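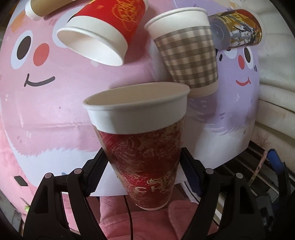 A red and gold paper cup

About Fokora

Fokora is a small travel company that plans trips to islands and coastal towns. We started in July with one route and one desk in a shared office. Today we arrange stays in 70 places, most of them too small to have an airport of their own.

What we do

We book the parts of a trip that are hard to book from home. That means ferries, small guesthouses, local drivers, and walking guides. If an island has one boat a day, we check the timetable before we sell you a room there. If the boat stops running in bad weather, we tell you so and help you plan a spare night on the mainland.

We do not sell flights. You can buy those wherever you like, and we will fit the rest of the trip to your arrival time. Please send us your flight details before you pay for the ferry.

Where we go

Our first route was Brilberg, a fishing town with a harbor, a lighthouse, and 215 guest beds at the height of the season. It is still the one we get the most questions about. From Brilberg you can reach Prellness by boat. Prellness has a marked trail of 3 miles along the cliffs, a bakery, and very little phone signal. Bring cash, as the bakery does not take cards.

We also run group trips with a maximum of 12 travelers. These leave in spring and fall, when the trails are quieter and rooms cost less.

Who we work with

Ground transportation on most of our routes is handled by Akpan, a family firm that has been driving visitors to and from the harbors for longer than we have been in business. Their drivers meet every boat we book. Guesthouses are visited by our own staff before we list them, and again every second year.

Our office

The office is on the second floor, suite 302. Visitors are welcome, but call first, as we are often out on the routes. Printed maps of Brilberg and Prellness are free at the front desk while they last.

Questions about an existing booking should go through the contact form with your booking number in the subject line. We answer in the order we receive them, usually within two working days.

Page last updated April 7, 2022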